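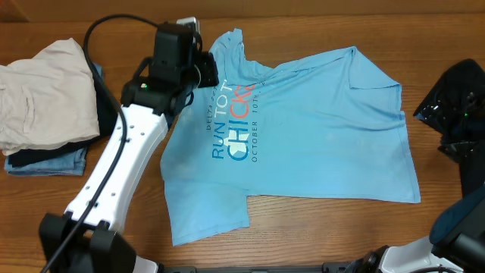

Guilan Han wrote in February to say that a T-shirt ought never to be folded at all, only rolled, and that my last entry on the subject had set a poor standard for the household. I have considered her objection with care. Rolling is well suited to a suitcase. For a shelf it is less satisfactory, in my view, as rolled shirts shift whenever one is removed and the whole row must be set straight again. The policy of this house therefore remains in favour of the flat fold, and the present entry records how it is carried out.

The work is done on a wooden table. Beds are too soft for the purpose and invite the person folding to sit down. A table of ordinary height keeps the back straight, and the grain of the wood, where it runs in long lines, gives the eye something to set a hem against. I wipe the surface before beginning and let it dry fully.

Garments are taken in order of weight. Jeans and heavier trousers come first and form the foot of the pile. Darker items follow, then anything pale, so that a light pair of trousers is never pressed beneath a dark one that may still give off a little dye. T-shirts are left until the end. They are the least obedient articles in the basket and it is better to meet them with the rest already settled.

## The question of the table
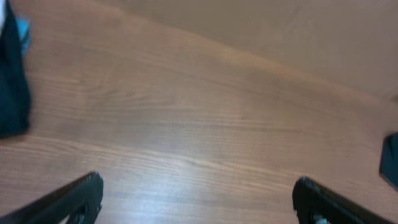
Surely a cloth should go down first, Octavio Benavides argued in a letter of two pages, and he named a padded one sold by Brunside which he has used for years. I do not dispute that a cloth protects the wood. It also drags. A cotton shirt laid on another fabric will cling to it, and when one sleeve is brought across, the back panel tends to come along with it. On bare wood the shirt slides, and small corrections can be made with the flat of the hand. Those who own a delicate table may reasonably decide otherwise.

Correspondence on this matter is now closed, although Mr Benavides has been told he may write again about drawers.

## Procedure for a T-shirt

1. Lay the shirt out sideways or lengthways, whichever the table allows, and draw the collar away from the hem until the body is flat.
2. Smooth from the middle outwards. Creases near the collar should be dealt with before those lower down.
3. Bring one side to the centre, sleeve included, and turn the sleeve back on itself. Repeat with the other side.
4. Fold the hem up towards the collar, once for a deep shelf and twice for a drawer.

The third step gives the most trouble. 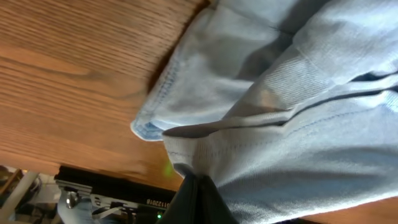

A hem that has curled in the wash will not lie down for being told to. It should be turned back between finger and thumb along the line of stitching, a short length at a time, and pressed with the palm before the next fold is made. Soft knits curl more readily than firm ones. Pulling hard at the two ends stretches the cloth and leaves a wave that the iron does not fully remove, as I found with a grey shirt of my own which is now kept for painting.

Printed shirts call for one further decision. Some people prefer the lettering to remain visible so that a shirt may be identified on the shelf. Others fold it inwards to spare the print. I have adopted the first course for shirts kept from an event, such as a run or a college occasion, on the ground that their owners will ask for them by name. Plain shirts are folded with the front inwards.

## The pile

Stacks are kept low. My own limit is set by the shelf, which leaves 60 centimetres between boards, and I do not fill even half of that. A tall pile leans, and the shirt that is wanted is always near the bottom of it.
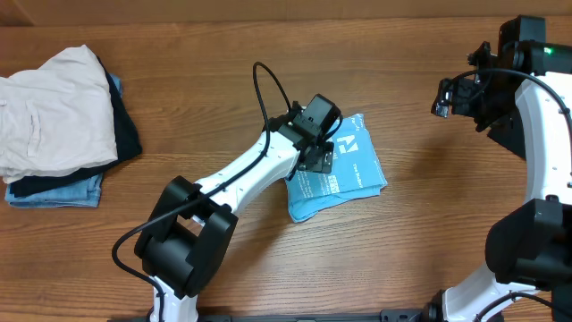
Edges need not be perfectly square. I spent one winter lining up every corner with a ruler and can report no benefit of any kind beyond a longer afternoon. If each garment is offset a little from the one above, the colours beneath can be seen and the right article found without lifting the rest. The folded side should face outwards where this can be managed. Trousers with thick pockets may be turned so that the bulk does not all fall at the same end.

The next entry will concern socks, on which I have received strong views from Barnabás Katona and which will require more space than is available here. Readers who have asked about fitted sheets are requested to wait until I have succeeded with one.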